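Workshop Guidance > Equipment Care > Hand-Held Grippers
Filed under: Care and Upkeep, Benches
Reading time: 4 minutes

Looking after a pair of hand-held grippers at the table

The following tips apply to the hand-held gripper pairs used at the Kikgate workshop. They were first drawn up by Xóchitl Cárdenas and were revised in September, after the second pair came into use. Staff are asked to read them once in full and to keep a printed copy at each table.

Before starting

Clear the table of everything not needed for the task and wipe it with a barely damp cloth. Grit picked up from the surface is the commonest cause of scratched finger pads. Dry the table before any gripper is set down on it.

Check both grippers together. Squeeze each one slowly to its full travel and let it open by itself. A gripper that hesitates on the way back should be cleaned at the hinge before use. If it still hesitates, put it in the repair tray with a note giving the side, left or right, and the point at which it sticks.

Cables should be led away from the hand with enough slack for the arm to reach the far edge of the table. Do not wind a cable round the wrist. A cable that hangs down beside the table must be kept clear of chair wheels, and one that has to cross the floor should be taped along its length.

Care of the finger pads

The curved pads do most of the work and wear first at the tips. Wipe them with a lint-free cloth and plain water at the end of each session. Spirit cleaners dry the surface and should be kept for adhesive marks only. Flurnex wipes are acceptable for this, used sparingly.

Pads are changed in pairs. A new pad facing a worn one will grip off-centre, and small items tend to turn as they are lifted. Loosen the two fixing screws by equal amounts, slide out the old pad, clean the seat with a dry brush and press the new one home before tightening. The screws need only be finger-tight plus a quarter turn.

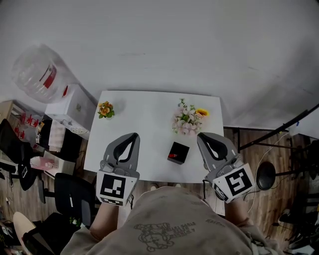 Care of the marker blocks

The printed faces of the marker blocks must remain flat, clean and matt. Dust them with a soft brush. Polish of any kind leaves a shine that upsets the tracking, and clear tape has the same effect. Where a printed face has lifted at a corner, replace the whole face from the spare sheets in the Liao cabinet - glue tends to spread under the print and leave a ridge.

A block that has been knocked should be treated as moved, even if it looks straight. Tighten its mount and repeat the position check described below. Blocks are not to be exchanged between left and right, as each side has its own pattern.

Position check

1. Place the check plate flat on the table and allow nothing else within reach of it.
2. Set the opening of each gripper to 40 mm with the gauge.
3. Rest the left gripper in its slot, hold it still and take the reading. Repeat for the right.
4. Compare both readings with those on the card. A difference of up to 2 mm is acceptable.
5. If either reading is outside the limit, reseat the block and begin again from step 1.

The card for each pair is kept with the plate. Readings should be written in ink, with the initials of the person who took them.

Choosing and setting out objects

Light and awkward objects show up a badly adjusted gripper sooner than solid ones. Artificial flowers are useful for this purpose, though loose petals and strands of fibre must be removed from the hinge afterwards with tweezers. Small boxes with square edges are suitable for checking that the pads meet evenly. Avoid anything oily, and keep drinks off the table altogether.

Storage and repair

Grippers are stored open, side by side, with the cables coiled loosely. Closed storage leaves the return spring under load and flattens the pad tips. The Stevach case should be shut only when both marker blocks are seated in the foam.

Springs are replaced after 448 hours of logged use, or sooner if the return has become slow. Spare springs are listed as stock item 105. Requests should be passed to Trinidad Cabral before noon for collection the same afternoon. Hinges and trigger housings are not to be opened at the table; send the complete gripper to the repair bench with its cable attached.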